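马克杯

马克杯是一种带把手的圆筒形饮具，通常不配杯碟，容量大于茶杯，小于汤碗，用来盛装咖啡、茶、热巧克力以及主人暂时想不出该放在哪里的回形针。中文名称是英语mug的音译，重量单位、货币名称和德国人名里都有同样的“马克”，三者与杯子均无关系，但每隔一段时间总有人在网上追问。

目录
1 名称
2 形制
3 材料与制作
4 历史
5 图案与印花
6 办公室里的马克杯
7 收藏
8 清洗与保养
9 破损与退役
10 参见

名称

英语mug一词的来源没有定论。较常见的说法认为它与北欧语言中指称水罐、壶的词有亲缘关系，进入英语后先指容器，后来又指人脸，据说是因为从前有一类酒杯做成了人脸的样子。由此派生出的mugshot（嫌犯照）一词，使这种杯子成为少数与刑事档案沾亲带故的餐具。

汉语里的叫法并不统一。“马克杯”主要见于商品名和礼品目录；日常说话时多数人只说“杯子”，需要区分时说“带把儿的那个”。台湾和大陆的用法大体一致，粤语区也有人直接用英文。早年搪瓷制的同类器物在北方叫“茶缸子”，在形制上符合马克杯的一切定义，但如果在茶缸子的主人面前称它为马克杯，得到的多半是沉默。

形制

标准的马克杯为直壁圆筒，口径与高度相差不大，一侧有耳形把手。直壁的好处是容易叠放和印图，坏处是叠放之后往往拔不开。也有鼓腹、收口、喇叭口等变体，设计者一般声称这些形状有助于保温或聚香，两种说法出现在同一只杯子的包装盒上的情况也不少见。

把手按可容纳的手指数目分为单指、双指、三指和全掌四类。单指把手多见于小容量杯，喝的人须用拇指压住上沿，姿势优雅，持续时间有限。三指把手最为常见。全掌把手来自啤酒杯，装满热茶之后相当沉，适合喝茶时不打算做别的事的人。把手的位置并无左右之分，印花却有。多数杯子的主图面向右手持杯者的对面，左手持杯的人因此常年把说明文字或条形码展示给别人看。部分厂家后来改为两面都印，也有厂家推出左手专用杯，售价略高，形状相同。

杯底通常略微内凹，目的是减少与桌面的接触，避免滑动。倒扣在洗碗机里时，这个凹陷会积一小汪水，并在开门取杯的时候准确地倒进袖口。此问题长期存在。有些厂家在底圈上开一道小缺口排水，效果良好，因而没有普及。

材料与制作

陶瓷是主流。其中炻器质地致密，敲击声闷；骨瓷轻薄透光，敲击声清脆，也更容易让人后悔去敲。粗陶杯常保留手工拉坯的痕迹，价格随痕迹的明显程度上升。

成型方法有注浆、滚压和手工拉坯。批量产品大多采用滚压成型，把手另外注浆，再用泥浆粘到杯身上。粘接处是整只杯子最薄弱的环节，检验时须重点查看。产地小镇哈德斯特德（Hadstead）的窑厂流传一种检验法：提起把手，在木台上轻磕杯底，听声音是否发散。熟练工人一班可验800只。这种检验法的准确率从未有人统计过，镇上的人认为没有必要统计。

搪瓷杯以铁皮为胎，轻、耐摔，磕掉瓷之后会生锈，却也因此显得有阅历。近年市场上出现了出厂时就做好磕痕图案的搪瓷杯，图案是印上去的。不锈钢双层杯保温性能好，好到不少人被半小时前泡的茶烫了嘴。玻璃杯能看见内容物，这究竟是优点还是缺点，取决于里面是什么。塑料和竹纤维制品分量轻，多用于野餐和儿童餐具。

历史

带把手的饮具在许多古代文明的遗址中都有出土，材料有骨、木、陶、铜。早期器物壁厚口大，功能与现代马克杯基本相同，印花内容则克制得多。木杯不易保存，存世者少；金属杯导热太快，喝热饮时容易烫伤嘴唇，这一缺点并未阻止它流行很多个世纪。

制瓷技术的传播使薄壁饮具变得普遍。中国的茶碗、茶盏原本没有把手，传入欧洲后被加上了把手和碟子，又过了一段时间，碟子被拿掉，杯壁被加厚，结果便是今天的样子。有陶瓷史爱好者把这一过程概括为“绕了一圈”，也有人指出它并没有绕回原点，因为茶碗至今还在原处。

工业化之后，廉价的厚壁杯进入食堂、兵营、火车站和医院。此类场所选择马克杯的理由很朴素：没有碟子，少洗一样东西。转印技术成熟以后，杯身成了便宜的广告位，一家单位若有开业、周年、改名或搬迁之事，往往会定做一批。改名之后，旧杯子一般还要再用很多年，仓库里的库存比招牌更长寿。

图案与印花

杯身图案可分为釉上彩、釉下彩和热转印三类。釉下彩耐磨，颜色选择较少；釉上彩鲜艳，经不起反复刷洗；热转印可以印照片，因此也印了很多照片。
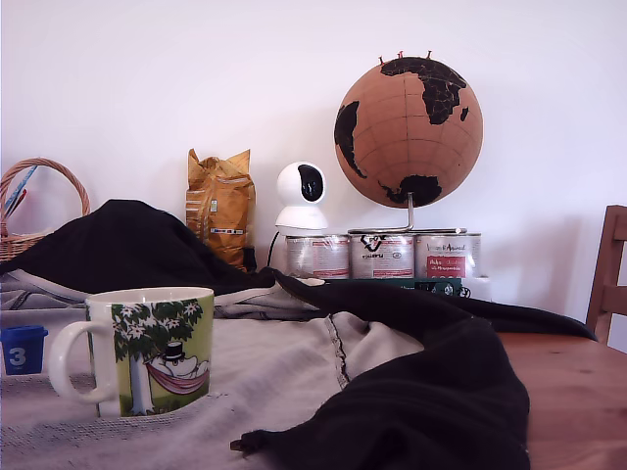 题材方面，花草、猫狗和城市天际线历来销量稳定。文字类图案以励志语句和星期一的抱怨为大宗，两者常常由同一家工厂在同一条生产线上完成。卡通形象杯是另一大类，购买者名义上是儿童，实际使用者的平均年龄则高得多。变色杯在杯壁涂有感温材料，倒入热水后深色褪去，露出底图；使用一年左右，底图会进入一种半隐半现的稳定状态，冷热皆然。

旅游纪念杯自成体系。滨海小城斯卡尔托（Skaltow）码头上的商店出售一种印有当地灯塔的杯子，杯底标明产自内陆。当地人家里很少有这种杯子，当地人的亲戚家里则几乎都有。

办公室里的马克杯

办公室是马克杯社会属性表现得最充分的地方。茶水间的杯子在理论上分为公用和私用，在实践中分为“看起来干净的”和其他。私用杯的标记方式包括贴姓名条、选择怪异图案、故意不洗等，其中最后一种防护效果最好，副作用也最大。

文具与办公用品商斯坦戴克斯（Stundex）曾在其内部刊物上登过一份茶水间盘点结果：一栋办公楼登记在册的员工为2000人，各层橱柜、洗碗机、窗台和会议室中共找到马克杯3557只，其中无人认领的占63%。刊物建议各部门自行清理，清理日定在十一月。次年同一刊物又登了一份通知，请各部门不要再向茶水间捐赠杯子。

杯子的流动方向也有一定规律。好看的杯子向会议室集中，有缺口的杯子向新员工集中，勺子则离开系统，去向不明。离职者带走自己杯子的比例不高，被留下的杯子在相当长的时间里仍以原主人的名义受到尊重，直到有客人来访而杯子不够用。

收藏

马克杯收藏门槛很低，多数藏家是在不知情的情况下成为藏家的。通常的路径为：某人表示喜欢某种动物，此后每逢生日便收到印有该动物的杯子，若干年后橱柜关不上门。此时声明自己其实没有那么喜欢这种动物，为时已晚。

有意识的收藏者按产地、厂牌、题材或年份建档。赫加齐（Hegazy）杯在这个圈子里稍有名气，是一家小作坊烧制的厚壁炻器，釉色为偏绿的灰，作坊自己称之为“雨前”，藏家称之为“那种灰”。其早期产品的把手略歪，后期产品把手端正，歪的价格较高。作坊得知后曾试图重新把把手做歪，藏家一眼就看得出来。

品相评级一般考察口沿、印花、把手粘接处和底款四项。茶渍不算缺陷，部分藏家认为茶渍说明器物“有使用史”，卖家对此深表赞同。

清洗与保养

日常清洗用温水和软布即可。顽固茶垢可用小苏打加少量水调成糊状擦拭，静置片刻再冲净。也有用粗盐、柠檬片、假牙清洁片的，效果都过得去。描金杯不可进微波炉，这一条印在绝大多数描金杯的底部，字号很小，要把杯子翻过来才能看见，而人们想起来翻的时候杯子往往已经在微波炉里，还装着牛奶。

关于是否应当清洗茶杯内壁，爱茶者中一直有两派意见。不洗派认为茶垢养味；清洗派没有提出多少理论，只是请对方把杯子拿到亮处看一看。紫砂壶的养护办法有时被不洗派援引，但施釉的瓷面不吸水，养不进去什么。

陶瓷杯应避免骤冷骤热。刚从冰箱里取出的杯子不宜直接注入沸水，釉面可能出现细密的开片。开片若出现在博物馆的展柜里，属于装饰手法。

破损与退役

最常见的损坏是口沿缺口，其次是把手脱落。缺口杯不建议继续用于饮水，一来划嘴，二来缺口处胎体外露，容易藏污。把手脱落的杯子在形制上变成了一只较高的碗，有的家庭也确实这样使用它。

用环氧胶粘回把手的做法流传很广。粘好的杯子用来插笔没有问题，用来盛热饮则不妥，胶层受热变软，断开时杯中通常是满的。金缮修补适用于有纪念意义的器物，费用一般高于杯子本身若干倍，委托修补者对此心里有数。

退役马克杯的去处包括笔筒、牙刷杯、多肉植物花盆、量米杯和地下室。用作花盆时须注意杯底无孔，浇水宜少；多数多肉植物死于主人忘记了这一点，少数死于主人记住了这一点，从此再也没有浇过水。陶瓷一般不可投入玻璃回收箱，其熔点高于玻璃，会在再生玻璃中形成硬粒。各地垃圾分类规定不尽相同，应以当地说明为准。

参见

搪瓷
茶碟
杯垫
保温杯
啤酒杯
茶水间
热转印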